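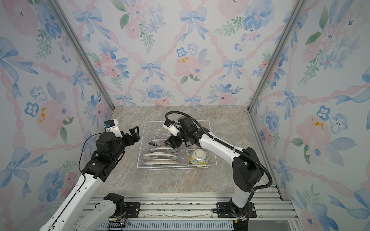 2/8/18

My thumbs hurt. I didn't know you could get sore thumbs from running a robot, but here we are, and I'm typing this with mostly the other eight fingers and a bag of frozen corn in my lap.

So today was dish day, all day. Ga-eun put me down for the rack task back when she made the schedule and I remember being pleased, because it sounded so much easier than the towels. Ha. The towels forgive you. You can drop a towel and pick it up again and the model still learns something useful about picking up towels. You drop a plate and everyone on the floor turns around.

I got in early to beat Si-woo to the good stool (he was already on it) and we split the morning. One of us drives, the other one watches and types the notes, then we swap when the driver starts getting sloppy. The rule is 19 good runs per block before you can call a break, and a run only counts if there isn't any fumbling in the middle. If the fingers close on air and you have to back up and go again, it goes in the other folder. Golshifteh wants those too, she says the thing has to see what a recovery looks like, but they don't count toward the block. I think that is a little unfair and I told her so. She laughed and ate one of my crackers.

Plates first. I like plates! There's something satisfying about coming down over the back of the rack and getting a finger on either side of a rim. You have to come in straight, though. If the wrist is turned even a hair, the rim slides and the whole row leans, and then your next four runs all start from a crooked row. Mal-soon says crooked rows are good, they're "free variety," and we should stop tidying up between runs. Then she walked past after lunch and tidied up the row herself. I saw her do it. I didn't say anything but I did put it in the notes.

The glasses are the worst. They're bad for me, because I'm driving and I keep losing the edge against that marble top, and they're bad for the model for the same reason, I guess. The wrist cameras help some. Si-woo does this trick where he moves in a tiny bit sideways and waits for the shine to slide along the glass, and then he knows where it is. I tried it and knocked into the rack twice. I'm going to practice it tomorrow when the recorder is off.

Then the cup. Oh, the cup. It's a pretty thing, white with blue and yellow painted all over it, and Ok-hee brought it from her own kitchen when we ran low on things that weren't plain white. She has never once asked how it's doing, which I think is brave of her. I was so nervous about it that my first few runs were slow as anything, and Ga-eun came over and said very kindly that if I drive scared then we get a robot that moves scared. So I sped up. And it was better! I had the left arm on it most of the afternoon and my right hand just sort of hanging there in the air waiting for its turn, like when you're holding a door for somebody who is still way down the hall.

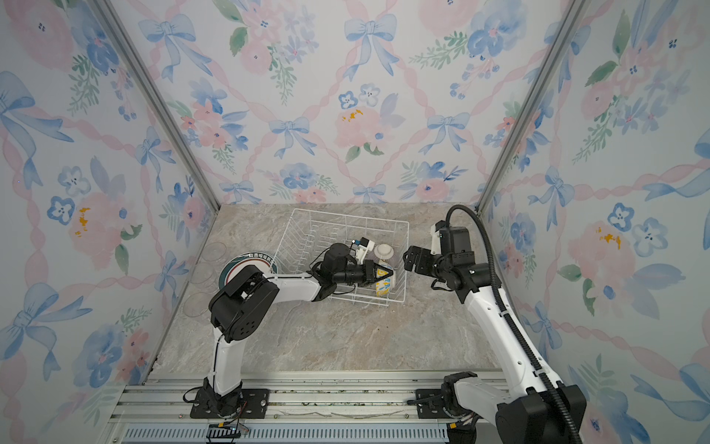 Left arm on Ok-hee's cup, right arm waiting.

We had a long talk over lunch about how to write the labels and I'm putting it down here so I remember who said what. Right now every run gets one sentence. Si-woo wants short ones, "pick up the cup," the end. Ga-eun wants the side in there too, which arm, from where. My vote was for writing it the way you'd say it to a kid who was helping you in the kitchen, because sooner or later that's how people are going to talk to it. Golshifteh said fine, then write all three. So now we write all three. I should learn to keep quiet at lunch.

By the end we had 179 that counted. The target for the rack is 400, so that's not even half, but it's way more than the towels got on their first day, and I know that because I looked it up twice. Si-woo says I drove more of them than he did. He did more of the glasses, so I'm calling it even.

One dumb thing. I lost a whole stretch before the last break because I'd reset the save folder and forgot to set it back, and everything went in under yesterday's name. I thought it was gone. I did the cold sweat and everything. Mal-soon found it in maybe a minute and moved it over, and she was really nice about it, but she did say "check the name" in the voice she uses for the interns. I've written CHECK THE NAME on a piece of tape and stuck it on my monitor.

The other thing I keep thinking about is how funny I've gotten at home. I did my own dishes tonight and caught myself lining up with the plate before I took it out of the rack. Wrist straight, come down, close, wait, lift. I even did the little wait! My sister was on the phone and asked why it had gone so quiet over here.

Tomorrow is more of the same, with Golshifteh on the second station, and Ga-eun wants to start us on pulling things out in a mixed-up order. Need to bring – thumb tape, more crackers, and the blue sweater, because they still have the air turned up to meat locker in there. Also text Ok-hee that her cup got through the day fine.

Corn's melting. Going to bed.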